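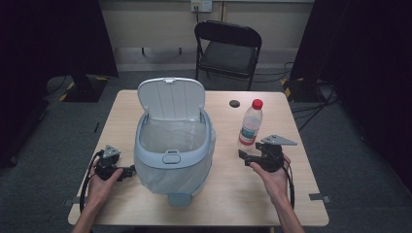
Lids, Latches and Everyday Access: A Study of Lidded Household Goods
Final Project Report, Household Product Design Program
Submitted by Adjoa Amoah and Diễm Tạ

1. Purpose
The project examined how people open and close lidded goods in the home, and which features of the lid they rely on when doing so. It was undertaken as part of the second-year course requirement. The work was limited to items small enough to stand on a table. Floor-standing goods were excluded at the proposal stage.

2. Background
A questionnaire was distributed to households in the Lehner district and received 163 replies. Respondents were asked to name the lidded item they used most often and to state any difficulty with it. Stiff latches were mentioned most frequently, followed by lids that would not remain open. Several respondents also wrote that plastic wrapping or lining near the rim interfered with the catch. This last point had not been included in the printed questions and was added to the study afterward.

3. Layout
The blue-gray unit was placed on a light wooden table, with translucent plastic over its lower front. Its principal features are an oval button at the front and a short tab low down on the same side. With the lid raised, the panel stands upright behind the opening. A plastic water bottle with a red cap was set to the right of the unit as a neighboring object, so that reach could be considered in a space shared with other goods. Layouts without the bottle were also included.

4. Procedure
Six participants completed the exercise. Each was assigned 30 openings and closings, divided equally between layouts with and without the bottle. Participants were asked to comment after each set, and their remarks were entered on the record sheet before the next set began. No time limit was applied.
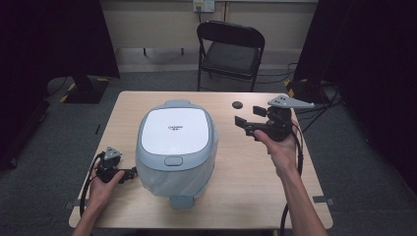
Flustton, December

5. Interim Findings
The comments collected to this point concern the front of the unit more than the lid itself. Four participants said that they looked for the button first and the lid edge second. Two preferred to steady the body before touching the button. Remarks on the neighboring bottle were mixed, and left-handed participants did not mention it.

6. Remaining Work
The record sheets are to be transcribed and compared with the questionnaire replies. A second item, the Skurnine storage canister, will be studied under the same procedure if table time can be reserved. Copies of the questionnaire and the blank record sheet are held in the program office, Room 905.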